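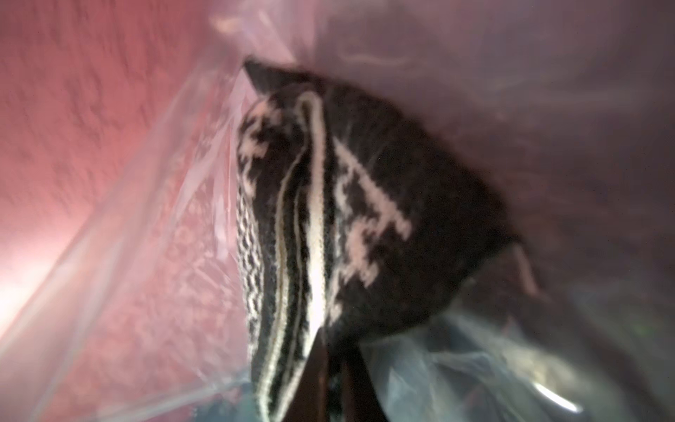

What a second gripper really costs a very small knitwear shop

31 Mar 2023

I promised a few of you a proper post about the money side, so pour yourself something warm, as I do tend to ramble (you know this by now!).

When we started planning the packing table in Stenusum, I thought the arm would be the whole bill. Bagged knits are soft and slippery and shiny all at once, and I had set aside exactly nothing for fingers, cables or the little camera at the wrist. The first quote from Drakanance had the gripper on its own line at 1,350, and I remember reading it twice and then going out to water the beans.
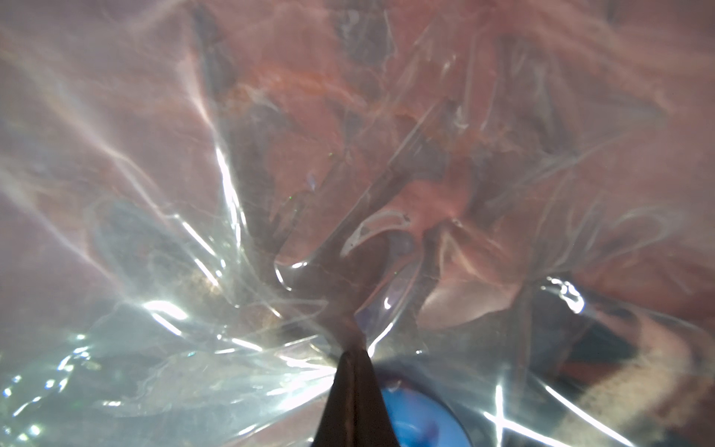

So I went back to the spreadsheet and split everything into what we need by August and what can wait. Narrow fingers went in the first column, because clear film bunches up and a wide pad has nothing neat to close on. Spare fingertips are 9 apiece from Puvetti, and I put down four sets, which felt greedy until I saw the shipping.

Bawa offered a suction kit as well, and a very nice person on the phone talked me halfway into it. I'm holding off for now. I'd love to borrow one first and try it on 100 bags, with the crinkly ones mixed in, before any more money leaves the account.

Lighting is still a blank row. If you've bought a lamp that behaves around glossy plastic, please leave me a comment with the price!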